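Drerumo opens small parts returns service at Hostbridge depot

2022-04-28

Drerumo has opened a returns and re-stocking service for fixings, seals and small fittings at its Hostbridge depot. The service is open to all trade account holders and replaces the postal returns scheme, which closes to new claims at the end of August.

Under the old scheme, customers sent unused parts back in mixed bags with a paper form. Each bag was sorted by hand and checked against the original order before a credit note could be raised. Bags holding parts from more than one order were often held back while the paperwork was matched. The new service works from a single returns number, issued online, which covers parts from any number of orders placed on the same account.

The service accepts 1705 stock lines at launch. These cover metric bolts, washers, circlips, O-rings, pipe clips and the full Rovard range of brass compression fittings. Cut lengths, adhesives and made-to-order gaskets are not included. Parts must be unused and free of thread sealant, but need not be in their original packaging.
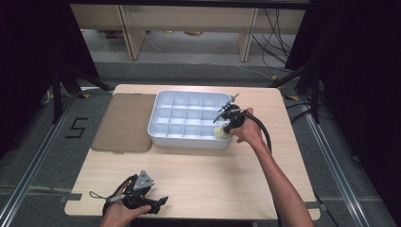 Hands holding grippers beside a tray

Returned parts are sorted by type and size, then gauged. Threaded items are checked with go and no-go gauges. Seals are checked for date of manufacture, and any seal without a readable batch label is recycled and not credited. Parts that pass are put back into stock under their original line number and sold at the normal price.

A trial of the service ran with 70 trade accounts and handled 736 returns. Most of the parts sent back were washers and pipe clips. Following the trial, the minimum quantity per line was removed and the returns label was made larger, with space for the account number to be written by hand.

Credit is given at the price paid, less a handling charge of five per cent. Returns left at the Hostbridge trade counter are free of carriage. Collection can be booked for loads of up to 420 kg, packed in closed boxes on one pallet. Loose bags will not be collected.

Stock levels for all lines in the service are held in Kong, the stock control system used at the depot. Account holders can use their existing login to see when a return has been booked in, checked and credited. Customers with open claims under the postal scheme do not need to take any action, and those claims will be settled on the old terms.

A full list of accepted lines is available from the trade counter on request.

Contact: Drerumo Press Office, Hostbridge | © 2022 Drerumo. All rights reserved. | Back to top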